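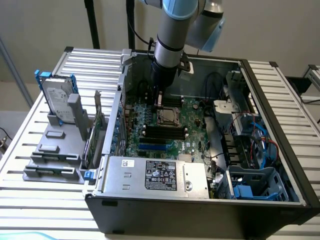
A robot arm over an open desktop tower, with the CPU socket empty.

How I Put Together a Box Set of My Backlist Novels

December 2018

I finally bundled the first three Flakine books into one ebook, and enough of you have written to ask how I did it that I'm going to lay the whole thing out. I write fantasy mysteries set in a river town called Londerberg, I format everything myself, and I'm no kind of tech person. If you can use a word processor you can do this in a weekend. (It took me 13 days, but I kept stopping to reread my own books and wince.)

Start with your final files. I mean the really final ones! I had 6 versions of book two sitting in a folder, and the one marked FINAL was missing every correction I made after the paperback proof. Open the version that's on sale right now, compare the first and last chapters with yours, and search for a typo you remember fixing. If the typo's back, you have the wrong file.

Next, make a fresh document and paste the books in one at a time. Give each book its own title page using your biggest heading style, and use the next size down for chapters. That's what builds your table of contents later, so don't fake it with bold text and a larger font. I did that with my first novel, Favesska, and ended up with a contents page that listed nothing but the dedication.

Now go hunting for leftovers. Every book has stuff at the back that made sense when it stood alone:

The "coming soon" page for the book that's now right behind it
Newsletter links (keep one, at the very end)
Sample chapters
Old acknowledgments

I pulled all four out of books one and two, then wrote one new set of acknowledgments for the whole thing. I did keep the dedications where they were. They belong to the individual books and my mother would notice.

Chapter numbering is up to you. I restart at one for each book, so a reader who's halfway through the paperback of book two can find her place. If your chapters have titles, check for repeats. I had two called "The Ferry at Night," in different books, and in one long contents list they looked like a mistake.

The cover gave me the most grief. Those 3D pictures of a box with spines look great on a website, but some stores want a plain flat cover, so read the rules for each store you use before you pay for anything. I went flat, with the series name big and the three titles small underneath. Look at it at thumbnail size on your phone before you say yes to it.

For the blurb, sell the series first and give each book two sentences. My first draft just stacked the old blurbs and it gave away the killer in book one.

Last step: load the finished file on a real e-reader and tap every single line in the contents. Mine had 287 typos' worth of confidence behind it and still dropped me into the wrong Zapata chapter twice (Zapata's the harbor inn, for those who haven't read them). Fix, export again, tap again. Then upload, and put a link to the set on each of the single book pages.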